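The Potato Comes First
Teaching machines to pick things up, one bedspread at a time

Maximiliano Pacheco has picked up the same potato more times than he would like his mother to know. He has picked it up from the left and from the right, slowly, quickly, with his elbow tucked in and with his arm stretched out as far as it goes. Each time he closed two black plastic fingers on it, lifted it a little way off the bed and put it somewhere else. And each time, a learning system got one more example of how a potato likes to be held.

I spent two days with Pacheco and the small crew behind Prundero, a project that gathers everyday grasps from everyday rooms, and I came home wanting to pick up everything in my own kitchen with a pair of tongs. It is wonderful work to watch. It is also slow and fiddly and hard on the wrists, and I say that as someone who lasted through exactly one bowl of fruit!

The idea is easy to explain. If you want a robot arm to tidy a home, it helps to show it what tidying looks like from the point of view of the hand. So the Prundero people leave the robot out of it at this stage. They hold the gripper themselves, a light plastic tool with a handle, two fingers and a camera riding along, and they go about some small chore. The camera records what the fingers saw. Later, the system learns to connect the view with the move.

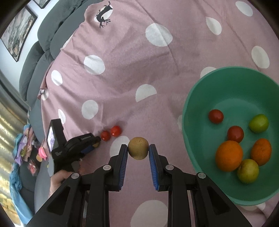

Held just clear: a potato hangs above the polka dots, with the fruit bowl close by.

"People ask why we don't do this in a lab," Pacheco told me, sitting on the arm of a sofa with a gripper across his knees. "We did! We had a beautiful white table. The system got very good at beautiful white tables."

The first round of Prundero recordings, back in September, was made on that table, and the trouble showed up as soon as the trained model was given a real room. It reached for shadows. It hesitated over a tablecloth with a stripe in it. So the crew packed up and started borrowing homes, and now the rule is that the room stays the way they find it. If there are clothes in a heap under the window, the clothes stay in a heap. If the bedspread is pink with big white dots, so much the better, as far as Pacheco is concerned. He is crazy about dots. A round white dot on cloth and a round thing lying on cloth are different problems for a hand, and he wants the model to meet both early.

Produce was his idea too. The team's older sets leaned heavily on boxes and cups, and a cherry tomato asks for something else entirely: you have to come in low, stop closing at the right moment and resist the urge to squeeze. A potato forgives you nearly anything. That's why new people begin with the potato, and why the phrase "the potato comes first" is written in marker on the lid of the crew's equipment case.

There are two grippers in use for most of the work, and this is the part I liked best. Somebody reaches in from one side, somebody else (or the same person's other hand) comes in from another, and the two tools have to share the space without knocking into each other. Pacheco calls it kitchen manners. You learn to wait and you learn to go around. Those pauses go into the recordings along with everything else, and he gets quite excited about them. A waiting gripper is an example of waiting, he says, and very few collections have any.

I asked about quality. Surely some of this footage is a mess?

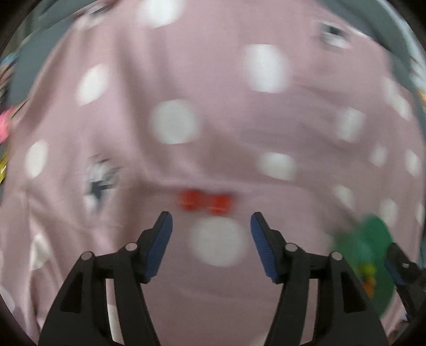
He laughed and said plenty of it is. Hands move fast, and when a hand moves fast the view smears, and you get a stretch where a small thing on the bed is a streak of color and little more. The crew used to cut those parts out by hand. Rinetti, the program they sort their recordings with, even had a setting that threw them away overnight. They turned it off last year after a long argument, which Pacheco lost and is now glad he lost.

The winning side of that argument said that a robot's camera will blur too. A model raised on nothing but crisp views has no idea what to do in the half second when it's swinging toward its target with its fingers open. Leave the swing in, and it gets to see how a person carries on through the smear and arrives in the right place anyway. The recordings are tagged so that anyone training on them can choose for themselves, and the tagging eats up the better part of every evening.

My own turn came on the second afternoon. The grip is friendlier than it looks, and the fingers answer right away, but you lose all feeling for weight and texture. I found myself leaning down and squinting like someone threading a needle. Five tries for my first tomato! By the time I got to the orange I was talking to it.

"Everybody talks to them," Pacheco said. "We record without sound."

Next on the list is a narrow galley kitchen that belongs to a friend of the crew, and after that a run of four homes with small children in them, where the floors should provide all the variety anyone could ask for. Two partner groups, Quintana and Bekberg, will try the collection on their own arms and report back on what the machines drop.

Pacheco already has a bet on the tomatoes.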